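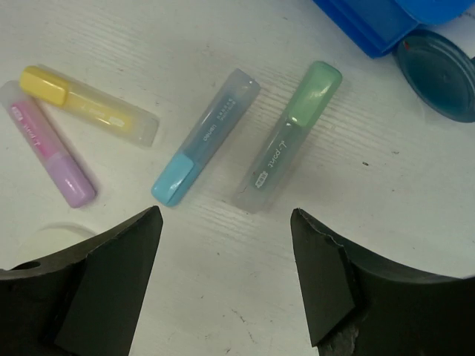 1. What we wanted to find out

Project group: Živko Đorđević, Eoin Phelan
Design and Everyday Objects, second-year project
Handed in Tuesday, May 12, 2026

Short version: do pastel highlighters work for actual studying, or do people buy them for the colors. We both use them. Živko's notes are basically all yellow. Eoin was convinced pale ink gets skipped over when you reread, so that became the question.

2. Pens

Four pastel highlighters, flat body, frosted barrel you can see the core through, solid cap in the color. The pink one has a purple cap and says L-point on the barrel. The print on the yellow is white over pale yellow and very hard to read, which we put down as a design problem straight away. Blue has a sky-blue cap and a grayer barrel, so cap and barrel don't really match.

For comparison we used one ordinary neon yellow pen, from Dalon. Bought at the Hilmont shop by the library.

3. What we did

Made a reading text, 488 words, one page, plain black type. Marked the same sentences on every copy, one pen per copy. Let them sit overnight so nothing smeared in the folder.

Then 39 students from the first-year course. Each got one page, read it once, came back after lunch and wrote down what they remembered. After that they could try all the pens and fill in the form (comfort, color, would you buy it).

We had planned 2 rounds but the second one fell in the exam week and only a handful of people came. Left it out.

4. Results

Reading: neon did a bit better than pastel on remembered sentences. Small gap. Groups were too small to say much and Živko thinks one page got a weaker marking than the rest, the blue one. We should of checked before copying the form.

Blue was the pen people complained about. Black text under it looked gray to them, especialy in the evening with the desk lamp on. Yellow was easiest to read through. Pink in between.

Comfort: flat body got good comments. Doesn't roll off the desk, lies well against the finger. Two people with bigger hands wanted it longer.

Caps: the clip panel is big and smooth, people pushed it with the thumb to open. Several tried to post the cap on the back end and gave up — we didn't ask about this, they just did it and wrote it in the margin.

Buying: most picked pastel anyway. Even the ones who remembered more from neon.

5. Problems

Forms typed in by hand, nearly 379 separate answers, and the color question was worded badly ("nice" means what?). No control for who already uses highlighters. Lamp light was different in the two rooms.

6. If we did it again

Same person marks every page, same pressure. Ask about the cap. Test on thin paper too, a few people brought up bleed through and we had no answer. Do it before December, not in spring when everybody is busy.

Raw forms are in the gray folder, Eoin has it.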